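What we finally wrote down about folding laundry

I've been promising a few of you a post about our collection rules since August, and since it's snowing and the second pot of coffee is already made, let's do it.

For anyone new, I spend my weekdays in Gratville with a small group that records people doing household chores with hand-held grippers, so that a robot arm can learn the same chores later on. Our folding project is called Wudar (don't ask, the name was picked over lunch and it stuck). We now have over 3053 recorded folds, and I'm sorry to say that a good part of the early ones are no use to anybody. The folding was lovely. We just hadn't agreed on anything! One person began with the jeans facing up, another with them facing down, someone else smoothed everything out before pressing record, and when we sat down to sort it all we couldn't tell which differences mattered.

So Czesław Borkowska and I sat at my kitchen table for most of a weekend and wrote a rulebook. It started at 21 rules and it's a lot shorter now, thank goodness, and I'd like to share the ones that have held up.

The first is about how a garment starts out. Jeans go face-down on the mat, legs out flat, back pockets showing. A few wrinkles are fine, and please don't fuss over them, because real laundry has wrinkles and we'd like the robot to get used to that.
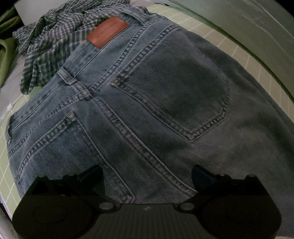 Jeans on the mat, back pockets up, with the plaid shirt still in a heap by the waistband.

The second is the one we argued over the longest, and it has to do with other clothes. Czesław wanted a clear mat every time. I wanted a bit of mess, the way a bed looks when you've dumped the dryer out on it. We settled on letting other pieces stay close by, even touching, so long as the recorder writes in the log that they're there. I still think I won that one, though he'd tell you the same thing about himself!

Third, check the gripper before you start. Open it and close it all the way a couple of times, look over the screws, wipe the lens. We do this at the beginning of every session and again after lunch, and I've taped the list inside the cupboard door where the mugs live.

Fourth, no rescuing with your bare hand. If a pant leg slips, pick it up again with the gripper, or stop and mark the take as failed. Keep the failed ones too, in their own folder, with a plain note like "dropped left leg on second fold." I was embarrassed by mine at first (there were plenty) and now I go back to them more than to the good ones.

And fifth, ask before you record in someone's home, and have them put away mail, photos and anything with a name on it. We ask in writing. My friends at Fanstead do it with a one-page form, which I have happily copied, with their blessing.

There's a longer section on naming files that I'll spare you today, mostly because we're changing it again on Friday. If you run something similar and you do sleeves differently than we do, please write to me, I'd love to hear it. Sleeves are still a mess over here.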